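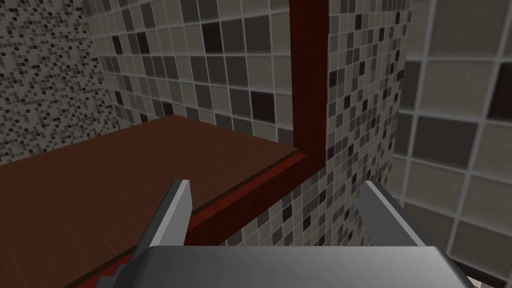 How to set up a wrist view in the simulator (Retemik club notes)

Hi all, Wekesa Kashindye again. A bunch of you asked for the wrist view steps in writing after I rushed through them at the end of our last meeting, so I finally sat down and typed them up. They're for the kitchen task in our Drorham project, but the same steps work for any room in the club's scene folder. If you joined us after the July build days you probably haven't touched the simulator at all yet, and that's fine! Start with the setup section and ask me when you get stuck.

Before you start

You need the club laptop image (Victor Mwakalinga has the login) and the latest copy of the Kirui scene pack. Kirui is just what we call our set of rooms - tables, shelves, walls, the lot. Copy the whole pack to your own folder before you change anything. I edited the shared one in my first month and Victor had to put it all back, and I still hear about it.

Open the launcher, pick your copy of the pack, and load the room. Let it finish loading before you click. The textures come in last and the tiled walls take the longest, and if you start dragging things during that time the launcher freezes up.

Step 1: Attach the camera to the hand

In the parts tree on the left, open the arm, go all the way down to the hand, and click it so it's highlighted. Now add a camera. If you add it with the whole arm selected, it ends up at the base and stays there while the arm moves around, and you'll wonder why your view never changes. (Everyone does this once. I've done it four times.)

Set the camera's parent to the hand, then zero out its position and rotation. You'll be staring at the inside of a gray block. Good, it's in the right place, it just needs to back out.

Step 2: Back it out and tilt it

Move the camera back from the palm a little at a time until the top of the housing sits along the bottom of your view. Then tilt it down toward the fingertips. What you want is both fingertips showing and plenty of room past them, so you can see what you're about to reach for. The first time I set mine up I had so much palm in the picture that I could barely see the table.

Open the gripper all the way before you settle on an angle. With the fingers closed everything looks nice and clear, then they spread and one of them hides the very thing you care about. In my view the left finger crosses the dark red rail along the wood top, and I can live with that, but I want the corner where the rail meets the post to stay clear. That corner is my landmark. When I've lost track of where the hand is, I look for it.

Step 3: Jog the arm and watch

Switch to manual control and set the speed slider to 10. Please don't leave it at the default of 200, the hand will be across the room before you can let go of the key. Move one direction at a time and keep your eyes on the wrist view only. Cover the main window with something if you have to!

You'll find that the walls are a great help here. The tiles come in different sizes, tiny speckly ones on one wall and big squares on another, so you get to know which way you're facing pretty quickly. Kheri Mrema hated those walls at first (too busy, she said) and wanted them painted plain. We tried it on a copy of the room, and with plain walls she kept turning the wrong way, so the tiles stayed.

Step 4: Save the pose

Once you like what you see, save the pose with your name and the room name in it. Then save the camera settings too, which is a separate button, tucked under the camera menu. Close the room, load it again and check that your view comes back the same. If it's snapped back to the inside of the palm, the camera settings didn't save, so go back and do that part over.

A few things that go wrong

Black view: the camera is there but it's switched off. Check the little box next to its name.

View shakes when the arm moves: your frame rate is probably too low. I get a steady picture at 25 and I've stopped trying to push it any higher on these laptops.

Fingers move but the wood top seems to pass right through them: collisions are off for that piece. Wafula Tanui wrote a note on this, it's in the pack folder under "tables".

Homework

Have one saved pose ready for the next meeting, and try to steer the open gripper over the corner of the red frame from wherever your arm starts. No grabbing yet. Josphat Ndung'u is putting together the practice rounds for the Pestbridge meet in 2026 and he'll want everybody driving from the wrist view by then, so put in a bit of time with it now.

If your launcher won't open at all, message Victor. For anything to do with cameras, message me.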